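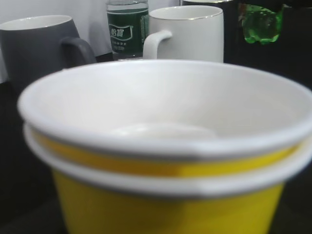 Why do paper cups have a rolled edge?

Paper bends easily. If you cut a circle of paper and stand it up like a wall, you can squash it with 2 fingers. Roll the top over into a tight tube and it gets much stiffer.

The roll helps your lips too. A cut paper edge is thin and sharp – a curl is smooth.

Why don't they leak?

Most have a very thin layer of plastic inside. A small cup holds about 140 milliliters.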